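Bench notebook, sourdough and flour trials, November

Started at 6 in the morning with the kitchen still dark and the oven ticking as it came up. I meant to write this entry in the evening, as usual, but I have got into the bad habit of leaving it until I'm tired and then putting down three words and a weight, so this time I am writing as I go, between folds, with flour on the page. Apologies to whoever reads it after me. The brown ring near the top is coffee.

Where we left off: the Pruvost flour was giving us a slack dough by the second fold, and the Brirnach was holding up well but tasting of not very much. The question on the board was whether the slackness came from the flour itself or from the way we were treating it, and I said I would run them side by side with everything else kept the same. I should have done that in the first place, and I know it, and a couple of you were kind enough not to say so.

Setup. Two doughs, 2000 grams of flour each, mixed one after the other in the small mixer. Same starter for both, taken from the Utasar jar, fed last night and again before bed, domed on top when I came in and smelling nicely of yogurt and green apples. I did the float test out of habit. It floated. I don't put much faith in that test any more, having had perfectly good starter sink and some quite poor starter bob along like a cork, but it is a pleasant thing to do at that hour and it costs nothing.

Salt at 2 percent for both. Water the same for both, going in at the temperature of the room, with a small cupful held back to go in with the salt. I let the flour and water sit together for 60 minutes before adding anything else. In the last trial I had cut that rest short (a delivery came and I lost my place) and I have wondered ever since whether that was half the trouble. A strong flour will forgive you a short rest. A softer one seems to remember it all day.

First notes, by hand feel, right after mixing. Brirnach: tight, a bit bossy, pulls back when you stretch it. Color a plain cream. Pruvost: looser straight away, and stickier on the fingers, but with a lovely smell, almost like cut hay. There are little flecks of bran all through it. I stood there sniffing it for longer than I would like to admit. If we could get the strength of the one and the smell of the other we could all go home.

Folds every 30 minutes, four sets. I used wet hands and the plastic tubs with straight sides, and put a strip of tape up the outside of each so I could mark the rise in pen. Please can we all use tape. I spent a good while at the sink scrubbing old marker off the tubs, and I am fairly sure some of it was mine.

After fold one, no great surprise in either. After fold two, which is where the Pruvost fell apart on us before, it was soft but it was holding a shape. I could lift it from the middle and it came up in one piece and folded under itself, a little lazily, like somebody getting into a hammock. After fold three it had some spring. So the long rest did matter, or the cooler water did, and I have gone and changed both of those since the last trial without noticing until I sat down to write this. Well, there it is in ink. Next trial: long rest, warm water, and we'll know.

The Brirnach sailed through all of it and was ready sooner than I wanted. I had the shaping bench covered in other things and had to clear it in a hurry, and the dough went a touch past where I like it. Bubbles at the edge, jiggly in the tub. I don't think it suffered much, but weigh that when you compare the crumb.

A word on the baskets. We have the cane ones and the pulp ones, and I used cane for everything this time, dusted with rice flour and a little rye. The rice flour is the part that stops the sticking. Wheat flour just turns to paste in the grooves, and then you are picking at it with a skewer in the middle of the afternoon and wondering about your choices. The older cane baskets need brushing out and an hour in the cooling oven, as there was a slightly musty smell to two of them.

Shaping was the best part of the day. The Pruvost wanted a light touch, and I gave it a gentle first round, a long wait under a cloth, and then a second shaping without trying to make it tight. In the past I have bullied that dough, I think, because I learned on stronger flours and my hands go on doing what they were taught. It tore on one loaf where I forgot myself. The others had a smooth skin and sat up nicely on the board.

Baking. Stone fully hot, steam for the first part, lid of the vent closed. Brirnach went in first as it was further on. Big spring, a proud ear, the kind of loaf that gets its picture taken. Pruvost spread more on the stone but rose better than I had feared, and the crust went a deep chestnut well before the other one did. I would pull it sooner next time, or drop the heat in the second half. The rear left corner of the oven is running hotter than the rest again, so turn your loaves.

I let them cool fully before cutting. (Nearly fully. One of the Brirnach loaves was cut early and I won't pretend it wasn't me.)

Crumb. Brirnach open and even, a little dry toward the top crust. Pruvost closer, more moist, glossy on the walls of the bigger holes, with one long tunnel in the torn loaf that I put down to my shaping. Flavor is not a contest. The Pruvost has a sweetness that stays around and something malty in the crust, and with salted butter it was hard to stop. The Brirnach is good bread. It is polite bread. I would be glad of it under soup.

So, for the Astix order, my feeling is that we should blend, mostly Pruvost with enough Brirnach to carry it through a busy morning when the folds run late, because they will run late. I haven't settled on a ratio. I would like to try three of them and have people taste without knowing which is which, and I would like the tasters to have eaten breakfast first, as hungry people like everything.

Things still to sort out:

- the scale in the cold corner drifts when the fridge kicks on, move it or stop using it
- rye is low, and so is the coarse salt
- label the Utasar jar on the side as well as the lid, since the lids get swapped
- somebody please write down what the discard crackers had in them, they were wonderful and there is no record of them anywhere
- water temperature goes in the book every time from now on, me included

One loaf of each is wrapped in a towel on the top shelf for tomorrow, so we can see how they keep. I suspect the Pruvost will be better on the second day. Please leave them alone until I have tasted them, and then have as much as you like. The spare half loaves are by the kettle and are fair game now.

Mixer bowl is soaking. Starter is fed and back on its shelf.
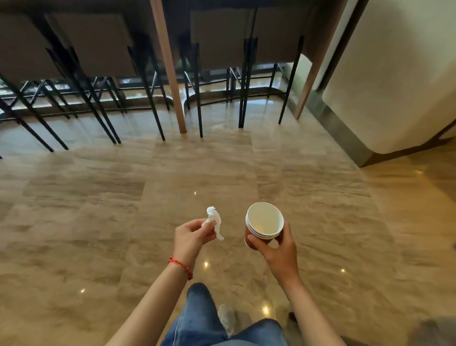
Paper cups and a twist of tissue, over the shiny floor.

Recent entries
Rye starter, slow week
Cane baskets versus pulp baskets
Pruvost flour, first bake
Oven hot spots, toast map
Cracker dough from discard (incomplete)

Last updated: November, 4:40 pm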